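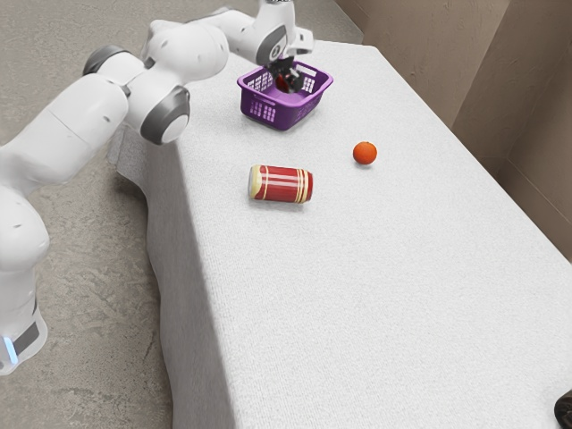

Figure 1. The Prelmont cell in simulation, with the gripper lowered into the basket.

Category: Funded Projects / Automation and Handling / Progress Reports

Progress Report to the Molldale Fund
Prelmont Produce Handling Cell: Setup and Upkeep
Submitted February 18, 2026
Prepared by Vitória Mendes, Project Lead

Status of the work

The cell has moved from initial assembly to regular use in simulation. The arm model, the table and the basket are now held in a single setup file, and any change to that file is entered in the maintenance log before it is applied. This was a condition of the second instalment and has been in place since September.

In the reporting period the cell completed 808 runs. Of these, 229 were carried out before the wrist offset was corrected and 451 after it. The balance were stopped by the operator during adjustment and have been excluded from the analysis. They remain on file at Ulton and can be supplied on request.

Wrist offset

The main fault this period was in the wrist. The tool centre point had been entered from the drawing of an earlier gripper, and the fingers were reaching their release point 12 millimetres lower than the controller reported. At the middle of the table the error did little harm, as the approach height there is generous. Over the basket it mattered a good deal, and the fingers touched the rim on several approaches from the near side.

The offset was re-entered and then checked at each corner of the table. We also lowered the travel speed between the final waypoint and the release point. The slower descent adds to the length of each run, and we are prepared to accept this until the contact settings described below have been settled.

A related fault in the elbow limits was traced to the same file. The limits had been rounded when the file was converted, and the arm would occasionally choose a long route back to its rest position. The original values have been restored.

Basket position and contact settings

The basket is placed toward the far end of the table, within reach of the arm but close enough to its limit that small errors show up early. Its walls are perforated, and the first version of the collision model treated every opening as a separate shape. This was slow to compute and gave uneven results when the fingers passed near the wall.

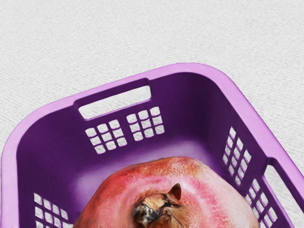
We have replaced that model with solid panels for collision purposes only. The openings and the handle cutouts are kept in the visual model, so that the camera views are unchanged. The rim is modelled separately, with its full thickness, because it is the part the gripper is most likely to meet.

Larger produce remains the harder case. A pomegranate leaves the fingers little clearance inside the basket, and its crown makes the choice of grasp angle less forgiving than it is for an orange or a can. Friction values for the fruit were supplied by Kimaro and are being reviewed - the present figures appear too high for a firm skin, and we do not yet wish to report success rates that depend on them.

Routine care

The operator now carries out a short check at the start of each session: home the arm, open and close the gripper, confirm the basket position against the setup file, and run one approach at reduced speed. The result is initialled in the log. Two sessions were delayed when the basket position had been changed without an entry. The file is now locked between sessions.

Spending and next period

Spending is within the approved budget. A small amount set aside for software licences was not required, and we ask that it be carried forward to operator training.

In the next period we will complete the review of the friction values, repeat the rim approaches at normal speed and prepare the written maintenance procedure for Ulton. A draft of the procedure will be sent to the Fund for comment before it is adopted.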